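3.2 보양 작업 방식과 테이프 제거 시점

주거 공간의 셀프 도장에서 마감 품질을 떨어뜨리는 요인으로는 도료 선택이나 붓질보다 보양 작업이 먼저 꼽힌다. 본 연구의 예비 설문에서도 자유 응답 3,122건 가운데 가장 자주 등장한 불만은 경계선 번짐과 테이프 제거 시의 도막 뜯김이었다. 두 문제는 서로 다른 것으로 다루어지는 경우가 많으나, 테이프를 언제 붙이고 언제 떼는가에 함께 영향을 받는다. 이 절에서는 걸레받이와 문틀을 대상으로 한 보양 방식을 비교한다.

참여 가구는 126가구이며, 모두 최근 1년 안에 실내 벽면을 한 면 이상 직접 칠한 경험이 있다. 각 가구에는 같은 폭의 테이프와 수성 무광 도료를 제공하였다. 롤러와 붓은 가구에서 쓰던 것을 그대로 쓰도록 하였는데, 도구까지 통일하면 평소의 작업 습관이 드러나지 않을 것으로 판단하였다. 작업 기록지는 Katiyar와 Saxena가 공동으로 작성한 양식을 따랐고, 테이프를 붙인 시각, 마지막 도장을 마친 시각, 테이프를 뗀 시각을 참여자가 직접 적었다. 시각이 하나라도 빠진 기록지는 분석에서 제외하였다.

제거 시점은 마지막 도장 후 30분 이내, 당일, 다음 날 이후로 구분하였다. 30분 이내에 제거한 경우 도막 뜯김은 드물었으나, 덜 마른 도료가 테이프 뒷면에서 걸레받이로 옮겨 묻는 일이 있었다. 다음 날 이후에 제거한 경우에는 모서리 부근에서 도막이 길게 따라 올라오는 사례가 많았다. 칼로 경계를 미리 그은 가구는 뜯김이 적었지만 문틀에 칼자국이 남았다는 응답이 함께 나타났다. 당일 제거 집단의 결과는 가구마다 차이가 컸다. 도장 횟수와 실내 환기 상태가 통제되지 않은 점이 영향을 준 것으로 보이며, 이 부분은 4장에서 다시 다룬다.

번짐은 제거 시점보다 부착 상태와 관련이 깊었다. 테이프 가장자리를 플라스틱 주걱으로 눌러 붙인 가구에서는 번짐 길이가 짧았고, 손가락으로만 문지른 가구에서는 벽면의 요철을 따라 도료가 스며들었다. 실크 벽지 위에 바로 칠한 경우 이 경향이 더 뚜렷하였다. 한편 테이프를 한 번에 길게 당겨 붙인 참여자들은 중간이 늘어났다가 줄어들면서 선이 휘었다고 적었다. 짧게 끊어 겹쳐 붙인 경우에는 겹친 자리에서 단차가 생겼으나 선 자체는 곧았다.

바닥과 가구의 보양재로는 비닐과 종이가 모두 쓰였다. 비닐은 넓은 면을 빨리 덮을 수 있지만 떨어진 도료가 마르지 않고 남아 신발에 묻기 쉽고, 종이는 도료를 어느 정도 흡수하는 대신 이음매가 벌어지기 쉽다. 종이를 고른 가구에는 색이 대비되는 테이프를 쓰도록 권하였다. 그림 2의 작업대처럼 갈색 크라프트지 위에 파란색 테이프가 직선으로 지나가면 선의 위치가 한눈에 들어오고, 하늘색 옷감이 놓인 상태에서도 종이 면의 큰 사각형 구획을 알아볼 수 있다. 흰 종이에 흰 테이프를 쓴 가구에서는 들뜬 부분을 작업 후에야 발견했다는 기록이 있었다. 보양재의 색 대비는 이번 조사에서 별도 변수로 두지 않았으므로 그 효과의 크기는 제시하지 않는다.

그림 2. 크라프트지와 파란색 테이프의 색 대비

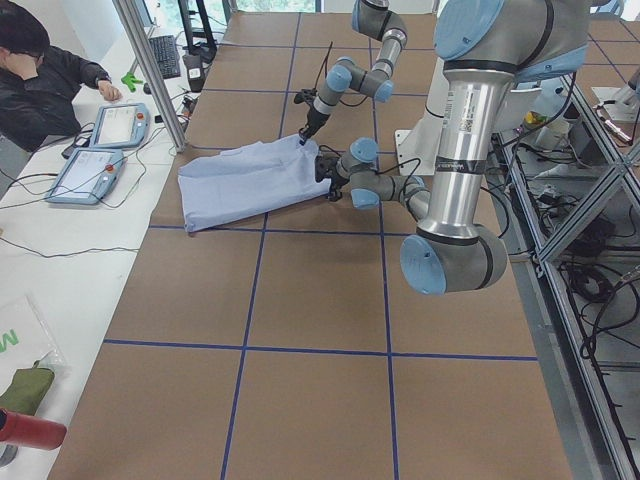
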